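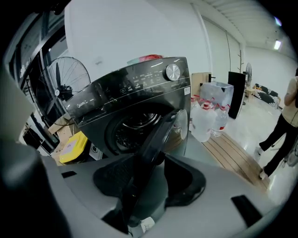
Peluvberg writes software that lets robot arms and hand-held grippers work with ordinary things in ordinary homes. We started with doors, and doors are still the part of our work we know best. The round door of a washing machine is a good example of what we like. It is dark, it is shiny, it has a chrome ring around its glass window, and behind the glass there is a steel drum full of small holes which a depth sensor reads very badly. A program-selector knob with a brushed metal face gives similar trouble. Our perception code must find the door and the knob in a room where there are also fans, boxes and clear plastic water jugs, and it must say how sure it is before the planner is allowed to move anything.

What we make

Our main product is Wosier, a perception and planning package for contact tasks. It takes color and depth from a wrist camera, estimates where the handle or the edge of a door is, and proposes a path for the fingers. The path is updated 40 times per second while the gripper is moving. If the estimate becomes poor, Wosier slows down first and stops second. Customers can change both limits in one settings file.

The second product is Bamanier, our tool for looking at recorded runs. We made it for ourselves, when we were tired of opening three programs to understand one failed grasp. In Bamanier you see the camera view, the finger opening and the planner's choice on the same time line. You can mark a moment, write a comment and send the link to a colleague. Two of our customers use only Bamanier and have their own planner, and this is fine with us.

Both products run on Linux. The client library is available for Python and C++.

How we work

We are a small company and most of us write code every day, including the founders. Gangadharan Kotian leads the control group. He came from industrial machine tools and brought with him the habit that every parameter must have a unit in its name. New colleagues find this strict for the first month and then begin to do it at home in their shopping lists. Hamdia Degefa leads perception. Her group is responsible for glass, chrome, black plastic and everything else that cameras do not like.

Before each release we replay the full test set of 440 recorded tasks. A release goes out only if no task has become worse without an explanation in writing. Sometimes this delays us, as in March, when a better drum detector made the knob detector confused and we needed two more weeks. We published the notes on this, and they are still on the releases page.

We prefer furnished rooms for our recordings. A clean laboratory table teaches the software very little about a narrow gap beside an appliance, or about a floor that shines. Lighting is changed between sessions, and furniture is moved.

Our history

The company began as a project called Ramasamy, a small open library for planning around hinges. It is still maintained by us and still free. Many of our first customers found us because they had sent a bug report there. When the questions became longer than the library itself, we decided to make a company from it. The oldest part of the hinge code is still inside Wosier, with the original comments, some of them not very polite.

Working with us

We take students for stays of six months - please write early, as we have only a few desks. Applicants do not need to have worked with robots before, but they should be able to show us a piece of code they have finished and can explain. Interviews are held in English and include one hour of reading code together.

For customers we offer a trial of Wosier with 100 hours of support from the engineers who wrote it. For Bamanier the trial is free and can be started from the downloads page. Universities pay 70 percent less for both products.

Questions about products should go to the support form, and one of the engineers will answer. We are at our desks from nine in the morning, and messages that come before lunch are usually answered the same day.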